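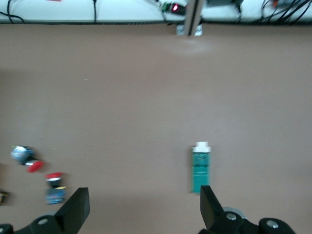
Suvmont: The Complete Series, Collector's Box

Posted Jun 9, 2023

I've been waiting to list this one since February, when the distributor first told me it was coming, and I'm so happy to finally have copies on my shelf! If you grew up on Suvmont you already know why. If you didn't, well, you're in for a treat -- a mining colony on a frozen moon, a crew that can't stand each other, and one of the best slow-burn mysteries ever put on TV.

The box has all 66 episodes on 16 discs, plus the feature-length pilot Nekport, which used to be sold separately (and for silly money, I once paid more for a scratched copy than I'm asking for this whole set). Nekport is the original longer cut, with the docking bay argument left in. I'd watch it first. Some fans will tell you to save it until after season one and they're wrong, but you do you.

What's in the box:
All four seasons, remastered from the film negatives
Nekport, the long pilot
20 commentary tracks, mostly seasons two and three
A booklet with the episode guide and set drawings
A fold-out map of the Eren mines

Picture and sound

The new transfer is lovely. The Eren tunnels used to look like mud on my old discs and now you can see the walls! A few of the effects shots in season one are still soft, as those were finished on tape and there's only so much anyone can do. Sound is the original stereo plus a new surround mix. I like the stereo better -- the surround pushes the engine hum way up and I kept reaching for the remote.

English subtitles on everything, including the commentaries, which made me very glad. No Spanish or French this time.

Will it play for me?

These are region-free Blu-rays, so yes, pretty much anywhere, as long as you have a Blu-ray player. There's no digital code in the box.

Please read before you order

The Dritix two-parter has its episodes swapped on the disc menu. Part two is listed first. Don't let it play straight through or you'll get the ending spoiled, like I did with my sister-in-law (sorry again). Just pick part one by hand and then go back.

I have 13 copies left from this shipment and I pack each one myself in a double box. Corners matter! If yours shows up dented, send me a photo and I'll swap it while I still have stock. One per customer, please.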